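FOR IMMEDIATE RELEASE
July 5, 2024

Tundbridge Students Take Restaurant Prep Work to Hollodstead Robotics Challenge

TUNDBRIDGE – The student robotics club at Tundbridge Technical College will enter the service class of the Hollodstead Robotics Challenge with a two-armed machine meant to restock a restaurant's service counter. The project, called Flokent, began in April and has 4 student members.

The club is working from recordings of people doing the job by hand at the counter beside a dining room.
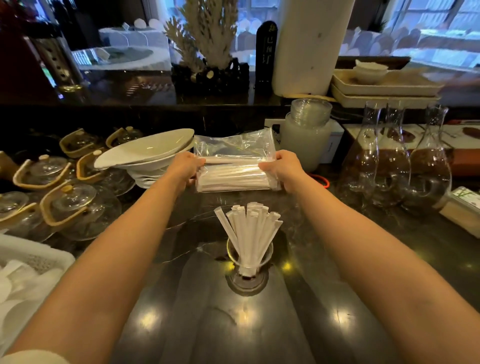
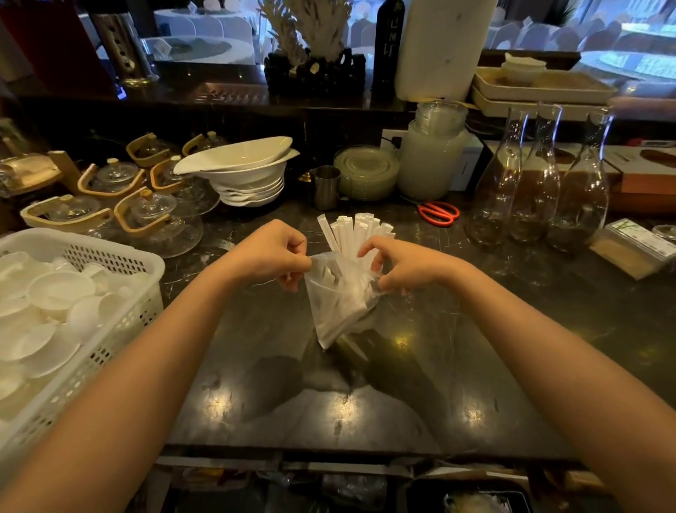 Handling thin plastic bags is the hardest part of the task the club has chosen. A bag changes shape each time it is touched, and the paper-wrapped items inside it slide against each other. The students have split the job into short steps, among them holding the bag, opening it, drawing out a bundle and standing the bundle in a cup. Each step is trained and scored separately before the steps are joined.

To date the club has collected 1,779 recordings of the work. Of these, 251 have been set aside for testing and are not used in training.

"We started with bin picking, and the students asked for something harder," said Consuelo Urrego, who teaches automation at the college and advises the club. "The arms can hold a full bag well enough. Getting it open without spilling it is where we are spending the summer."

The arms are mounted on a stand the students designed and welded in the college shop. Parts and materials have cost $1,965, paid from club dues and a grant from Tannous, a local machine shop. Tannous also cut the finger plates for both grippers.

Entries in the service class are judged on finished tasks, dropped items and time. Glassware has to stay standing, and a team loses the run if any piece is knocked over.

The club meets in the automation lab and is open to any enrolled student. No programming experience is required. New members can sign up at the lab office during fall registration.

Contact:
Consuelo Urrego
Automation Program, Tundbridge Technical College

###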